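Moving the catalog off the spreadsheet

The house library reached 355 titles in October, and the spreadsheet had stopped being useful well before that. Sorting by author broke on anything with two editors, and the location column held values like "upstairs" and "upstairs 2". I spent a few evenings moving everything into Vostance, a small catalog program that stores its records in one local file.

Import was mostly painless. Vostance wants the ISBN as text. My spreadsheet had stored it as a number, so leading zeros were gone and 24 records failed to match. Padding them back to the full width fixed all but 9, and those are older than the ISBN system and had to be typed in by hand.

For locations I settled on a three-part code: room, case, shelf. Series stay together even when the heights differ. Oversize books get their own code and lie flat. I tried Amia's label stock first and the adhesive lifted on cloth spines within a day. The Sastgate labels hold, but print them at 90 percent scale or the last character of the code runs onto the gap between labels.
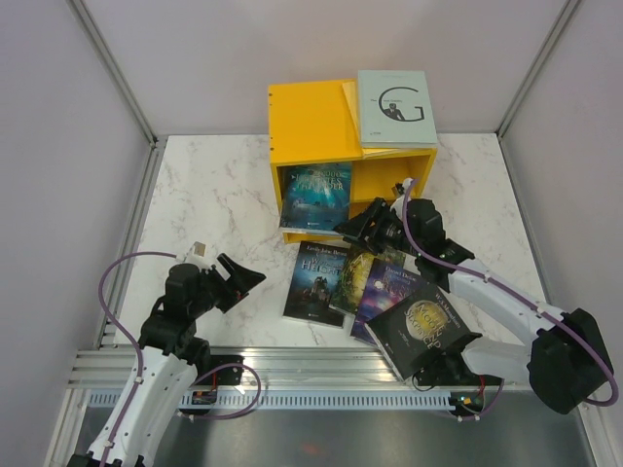

Do you need to label the spines at all if the catalog already has the location? Only if other people reshelve your books. A code on the spine lets anyone put a volume back without opening the program.

Loans are still unsolved. Vostance has a field for the borrower but no due date, so for now I put the month in the notes and search on it. The export keeps the notes field intact, at least in the CSV version.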